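Thread about clearing off the yellow table, for anyone who asked how the book sort is going. It's the last surface left in the front room at Dostunley.

1/ Started at 7 this morning. The table had turned into the place where every book went that didn't have a shelf. Cookbooks, old Makori catalogs, a road atlas, the manual for a dryer we no longer own.

2/ The rule is simple. If I've opened it since March, it stays. If I haven't, it goes in the box for the library sale. The sale takes hardcovers in any shape as long as the pages are all there.

3/ 38 went in the box before lunch. I kept 11. Most of what I kept is food or sewing. The heaviest one is a 605-page gardening book and I'm not proud of how long I argued with myself over it.

4/ Still undecided on the square white one. Black along the edge, lots of little scratches on it, some gray smudges on the cover. The title is easy to read if you tilt your head.
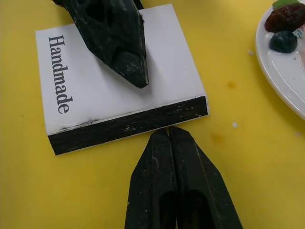 "Handmade," still on the yellow table at noon.

5/ Case for keeping it: I like it sitting out, and a plain cover goes with anything. Case against: I haven't opened it since we moved from Kutum.

6/ A few people asked about cleaning covers. On smooth white ones I use a dry eraser first, the soft white kind, and go lightly. Then a barely damp cloth, then a dry one. Test a corner. Don't try it on anything with a cloth cover, I ruined a poetry book that way.

7/ Scratches on black are a different matter. I've seen people go over them with a marker. I tried it once and the ink came out purple under the lamp. I leave them alone now.

8/ The table needs attention too. It has a few faint stains. Baking soda paste is next, left on for ten minutes and wiped off with warm water. If that doesn't do it, I can live with stains.

9/ New shelf is from Plorska, 2 boards and a bag of brackets. It goes up tonight if I can find the level. Big books on the bottom, cookbooks at the kitchen end.

10/ Box is taped and by the door. The white one is staying out until the shelf is up, and then I'll see if there's room.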